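Where the sim stuff is at

9/13/18

Quick one, I'm meant to be writing the methods section and this is me avoiding it.

So. Clutter. People keep asking what I do at Clandport all day and the short version is I put junk on a fake table and try to get a fake arm to pick the right bit of junk up. The longer version is that we want to know how much of what the policy learns is about the object and how much is about whatever happened to be sitting next to it. Vsevolod Romaniuk had a hunch back in November that it was mostly the second thing. I thought he was wrong. I've gone a bit quiet on that.

Setup is dead simple. Same arm, same table, same targets. Train one policy on tidy scenes, one object plus maybe a plate. Train the other on scenes where we tip a random handful of household stuff down and let the physics settle it. Same number of episodes each, 2000. Then test both on layouts neither has seen, 100 trials a policy, and look at the grasps.

Everything goes in as two views. One close in by the fingers, one from off to the side. We tried dropping the side one to save on render time and it was a disaster, more on that another day. 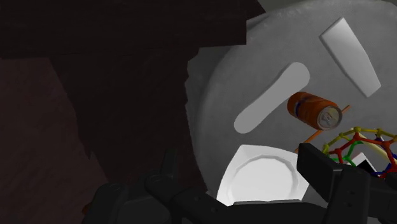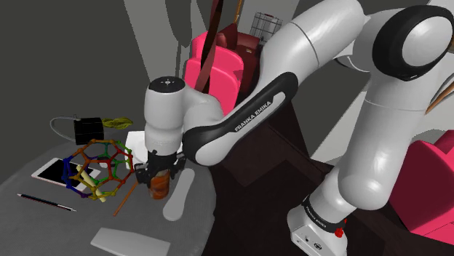 Results, rough. On tidy test scenes the two policies are near enough the same. No surprise. On cluttered ones the tidy-trained policy gets about 60 of its 100 and the cluttered one does 20 better. Nice gap. Bigger than I'd have bet.

But the misses are the good part. Tidy policy mostly fails early, picks a silly approach angle, clips a neighbour on the way down, target rolls, game over. Clutter policy fails late. Gets there, closes, and the grip is just slightly off. Those feel like really different problems and I'd rather have the second one. You can fix a late failure with a retry. Can't do much once you've shoved the target off the table.

Then Melaniia Bondarchuk did the thing I should have done in the first place, which was take the trained policies and swap only the neighbours. Target stays put to the milimetre, everything else gets reshuffled. If the policy really cares about the target, the approach shouldn't move much. Tidy one swings all over the place. Clutter one moves too, less, but it moves. So Vsevolod was right, ugh, and more clutter in training helps but doesn't cure it.

Things that are bugging me:

Thin stuff. Anything skinny and light gets treated like it isn't there. My guess is it's only a few pixels across in the side view after we downsample, so the network never had a fair go at it. Going to rerun at a higher resolution and see. Will be slow.

Open shapes, the lattice kind. The collision mesh we had was a convex hull, so in physics terms it was a solid lump while the camera showed gaps. Policy would go to pinch a strut and the fingers would stop in mid air. Spent ages blaming the controller. It was the mesh. Shahla Rezaei spotted it in maybe a minute, over my shoulder, holding a coffee. New mesh is in now, none of the numbers above include it, so take them with a grain of salt.

Lighting. We randomise it but not by much. Francine Ouellet reckons we should go a lot harder, properly dark corners, blown out highlights, the works. She's probably right. I want to change one thing at a time though or we'll never know what did what.

Also I haven't run a single one of these on hardware. Before anyone writes in. It's all sim. The plan is to take both policies over to the Leblanc lab once their arm is free and do a small version of the neighbour swap on a real table, with real cans. I'd expect every number to drop. What I want to see is wether the gap holds.

Alina Zamfir asked if she could have the scene generator for her own stuff, and yes, will tidy it up and share it, right now it's one enormous script with my colour tests still commented out in the middle. Give me a couple of weeks. If you want it before then, email me and accept what you get.

Oh and the seeds. Only one training seed per policy so far. I know. More are in the queue, the cluster's been chockers. Will update the post when they finish, or write a grumpy new one if the gap disappears.

Back to the methods section.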